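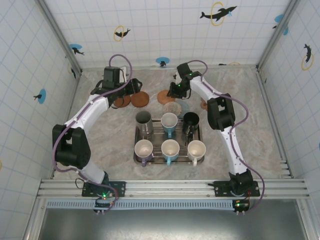 Section 4: Descaling your Dallora

If you live somewhere with hard water, like I do, you'll get to know this section pretty well. I descale mine every 100 cups. The machine will start nagging you at 225 with an orange light, but by then my coffee is already coming out slow and a bit sour, so I don't wait for it.

You'll need:
One packet of Clirkex powder (the small size)
1000 ml of cold tap water
A jug or bowl that holds more than that, trust me
A dry cloth

Caution: Don't use vinegar. I did it for years on my old machine and the rubber seals went hard as a rock. Rebecca Ferraro wrote in to say hers smelled like pickles for a month!

1. Turn the machine off and let it cool down all the way. Empty the drip tray and the used grounds.

2. Take out the water filter if you have one fitted, and put it in a glass of water so it doesn't dry out.

3. Stir the powder into the water until it's clear, then pour the lot into the tank.

4. Put your jug under the spout. Turn the machine on, then hold down the two outer buttons until both lights blink (count to five or so, and don't let go early or it just makes you an espresso).

5. Press the left button. It'll pump a little, stop, and pump again. The stopping is normal, it's soaking.

6. When the tank is empty, tip out the jug, rinse the tank well and fill it with fresh water.

7. Press the left button again to rinse. I run this part twice, and Su-bin Do, who helped me test these steps, does the same.

8. Put the filter back, wipe everything down, and throw away the first cup you make.

Note: If the lights go out halfway through, don't panic. Unplug the machine, plug it back in and start again from step 4 with whatever is left in the tank.

While the rinse is running I like to get the cups sorted. They pick up brown rings over time, and a spoonful of baking soda on a damp sponge takes those right off. 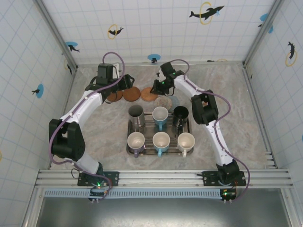 Six mugs on a steel tray, with round brown coasters close by.

Note: Mugs go on the warming plate upside down, and only once they're dry. Tall ones won't fit under the spout unless you fold the cup rest up first (see Section 2).

Last updated June 2023. Steps checked on the Dallora with the Plalon tank; the older tank is covered in Section 6.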